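Saturday, sock bench, Jerwood room

Carried on with the Flirkeck batch, grey ribbed only. 177 singles in the crate at the start, all washed at 40 and tumble dried by the Emden people. Aim for the session: settle the fold so that pairs stack flat in the shallow drawer. The old ball fold stretches the cuff and takes up too much depth.

Method as before. Sock flat, heel to one side, toe smoothed out by hand, then cuff brought over. Stack of 9 pairs, pressed under the 1000 g weight, height read at both ends.

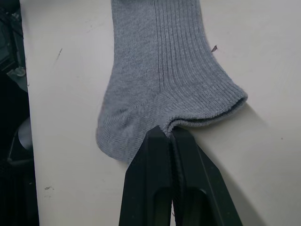 Cuff roll is the main source of uneven height. A rolled edge adds thickness at one end of the stack and the pile leans. Flattening the cuff before folding is worth the extra step. The roll is plain enough on the grey one, with the edge curling slightly and a thin dark gap where the two layers part. Ribs fan a little towards the cuff side as well, so line up on the seam down the middle of the ribbing, not on the outer rib.

Panel needs a wipe before the white cotton lot, there are small marks on it. Shabalala order is 402 pairs, same drawer size. Heel-in fold still to try.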